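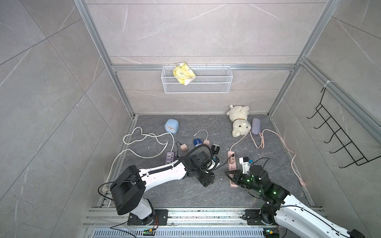 Cable tidying is the task set for everyone collecting on the two-arm cells from September on, and most of the mail we get is about it, so the answers live here now. Read this before you write in. The short version: you drive the arms, the arms sort out a mess of cords and plugs, we keep the recording, the model learns from it. The mess should look like a mess. Two power strips, a pink one and a purple one, long cords wandering over the floor, chargers lying between them, and things that have nothing to do with charging at all, like a teddy bear and an alarm clock. That's the level we want to start from. Not worse, please.

What is Radberg?
The name of the collection project. Warnum is the building. Jovier is the recording software. People mix these up in tickets all the time and then the ticket goes to the wrong place. If the arms misbehave write Warnum, if a file is missing write Jovier.

How many episodes per shift?
30 is the target. Good ones. If you get 20 and they're clean nobody will chase you. 74 in one shift did happen, and most had to be thrown out.

What counts as one episode?
Start pose, task, back to start pose, stop. One instruction per episode. If the instruction says plug the charger into the strip, do that and stop. Don't tidy the rest on the way home.

How long can it run?
300 seconds, then Jovier cuts it. Anything cut is marked incomplete automatically. Incomplete episodes are kept but not used for the first training pass. If you're past half and haven't got hold of the plug yet, stop and reset.

I dropped the plug. Start over?
No! Keep going. Pick it up, try again, finish. Recoveries are worth a lot to us, a model that has only seen perfect grasps has no idea what to do after a bad one. Tag it "recovered". Only scrap if the thing has gone somewhere neither arm can reach.

Can I drop things on purpose?
No. It shows. The pause before a fake drop is different and the model picks up the pause too.

Do I have to use both arms?
For long cords yes. One holds, one moves. For a small charger one arm is fine, park the other and leave it parked. Drifting idle arm = most common reason for rejection at the moment.

Which arm goes first?
Whichever is closer. Please don't always use the right just because you're right handed, we had a whole batch like that and the left arm learned to do nothing.

How do I lay out the floor?
Scatter by hand, different every time. Cords loose, some overlap, no tight knots. Strips can lie in any direction, and leave a plug in a socket now and then so the pulling out gets recorded as well. Don't copy the layout from the last episode. Don't make it pretty either.

Why the soft toy and the other junk?
Distractors. The arms need to learn to leave them alone or work around them. Swap them between sets. If a cord goes under one, lift the item, move it, carry on. Put that in the note.

Are the strips live?
No. Never. Nothing on the floor is connected to mains during collection and the strips have no supply. If you ever find one plugged into a real wall outlet, hit stop and call somebody over before touching anything.

What about the basket and the hooks?
Part of the cell. Basket is a goal location for some instructions ("put the charger in the basket"), same for the hooks with cords. If the instruction doesn't mention them leave them as they are, including whatever is already in there.

Do I need to clean the floor?
Sweep at the end of shift. Small specks are ok during the day, they turn up in real homes too. Anything big enough to pick up goes in the trash.

What do I write in the note?
One line. What was asked, what happened, anything odd. "Unplug black plug from pink strip, slipped twice, ok" is a perfect note. "Fine" is not a note. Use plain color words, the labels get matched against the text later and nobody can search for "blush".

My episode was rejected, why?
Usual suspects: idle arm moved, start pose off, hand in the cell after recording started, instruction and action don't match. The reason code is in Jovier next to the episode. If the code is empty thats a bug, send the episode number.

Can I reach in and fix something?
Only with recording stopped and the arms in hold. Door rule from Hyvönen applies here as well, for those of you who came over from that site.

The gripper feels weak today.
Check the tips for wear first, then recalibrate. Takes a few minutes. Don't squeeze harder to make up for it, the force values go into the data and we end up training on a worn gripper.

When will there be a trained policy to try?
When the first full set is in. No date yet. It'll run in the same cells first, with an operator at the stop button the whole time.

Who decides on new instructions?
Nathalie Cormier. Send suggestions to her, one per mail, with the objects you'd need. She reads them evenings so dont expect an anwser the same shift.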